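Ellery robotics club takes on the fruit plate
Jun 29, 2025

The robotics club at Ellery meets in what used to be the cooking classroom, and the captain is already talking when I get through the door. She's a junior, on the team since March of last year, and she has 33 minutes before her ride shows up. So we go fast.

The project this season is picking. Hand grippers first, a motorized arm later, if the arm ever ships. "You squeeze it yourself, you move it yourself, and the camera on it records what you did," she says. "Then we train on that. So if you're sloppy the model is sloppy."

How many recordings? She checks a laptop. "570. We wanted more by now. Exams."

Why fruit? "Cheap. And it's all different. A tangerine is easy, it's grippy. Kiwis I hate. They're not round, they turn on you." The rule at the Dumwood meet is that a piece has to leave the plate, get held clear of the counter and go back down without touching its neighbors. Four points a piece. Knock another one and you lose three of them. "So basically you go home with one point and a bad mood."

The front row is where most runs go wrong, acording to her. People come in with the pads too narrow, bump the first piece, and everything behind it shifts. She makes new members practice opening wide and stopping. Just that, over and over. "They think I'm being mean. I was worse than them, I squashed a plum on my second day."

Who picks the order? Argument there, still going on. Half the team wants the big orange first to make room. She doesn't. "It's at the back. You have to reach over everybody. Take the little ones."

Last year's meet in Brutadov did not go well. Fifth out of six, and a battery died in the van. She shrugs. The software half of the team rewrote the labeling tool over the winter, named it Ekside after a typo somebody made in a group chat, and it cut the boring part down to one evening a week. "Before that it was every evening. I was failing chemistry."

What would she tell a freshman thinking about joining? Long pause. "Wash your hands before and after. Bring snacks that aren't the test fruit." Anything else? "Cut your nails, the pads have texture and you're always picking stuff out of it."

Her phone buzzes, ride's here. She's still explaining the pad spacing on the way down teh hall - wider than you think, she says, then wider again.

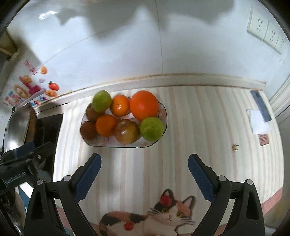
Pads open in front of the fruit plate, Ellery robotics club.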